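The last plate shop in Priltside

Priltside once had 6 shops selling crockery by the piece. Adebisi, at the bottom of the hill, is the only one still open, and on a wet morning in October there was a queue at the till.

Most people come in for a single plate. They have broken one from a set bought years ago and want something close enough to sit beside the others. The shop keeps 174 patterns on its shelves, many of them out of production, and buys in boxes from house clearances as far off as Idlow. A side plate costs 2 pounds unless it is rare.

The trade has changed. Wedding lists used to pay the rent. Couples chose a full dinner service, and their relations bought it a few pieces at a time. Now they already own plates by the time they marry, and few want a gravy boat. What sells is the odd and the mismatched, along with small dishes for olives, salt or earrings.

Colour goes in and out. Brown was unsaleable for two decades and is back. Dark green has held steady. White is bought mainly by cafés, which get through some 900 pieces a year between them and complain about the price of every one.

The Greltau pottery, which supplied the shop with its plain ware, has stopped taking small orders. The shop has enough in the cellar to last until spring. After that it will depend on the clearances, and on people in Priltside continuing to drop things.

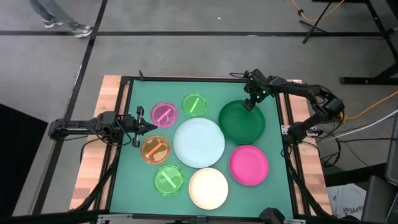 Small dishes set out around a central plate.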